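Filed under: Automation / Shop Talk / Q&A

Caught the cell tech at Poltau between calls, 19 minutes on the phone, so this is rough. She looks after one arm. One arm on one table, and the simulated copy of it, which gets built and fixed first.

"People want to start with the gripper," she said. "Start with the base plate. If the plate is off, everything you teach after that is off too."

Her order for setup: plate, table height, home pose, then the part. Home pose gets checked in the sim every time, even after a tiny change. Skellusix is what they use for that. She has complaints. Slow to load, mostly.

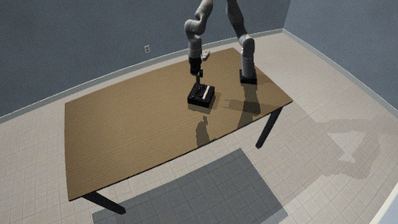
The pick is where the hours go. "I want the wrist straight down before it gets anywhere near the part. Straight down, stop, then go." In May she lost 2 days to an approach that looked fine on screen and wasnt. The tool offset was wrong, left over from an older gripper. Somebody had copied the file. "Me. I copied the file."

So now the offset gets typed in fresh. No copying.

Upkeep on the real one is dull, she says, and she likes it dull. Wipe the fingers, check the plate bolts, look at the cable where it bends, run the pick 5 times slow. Every run goes in a log, they were on number 1265 when we talked. Joint noise gets written down even if its gone the next day.

Repairs? One wrist seal, ordered through Wivum, came in teh wrong size. Sent back. Still waiting on the second one.

Last thing I asked was what she'd change. "The table. I'd like a heavier table."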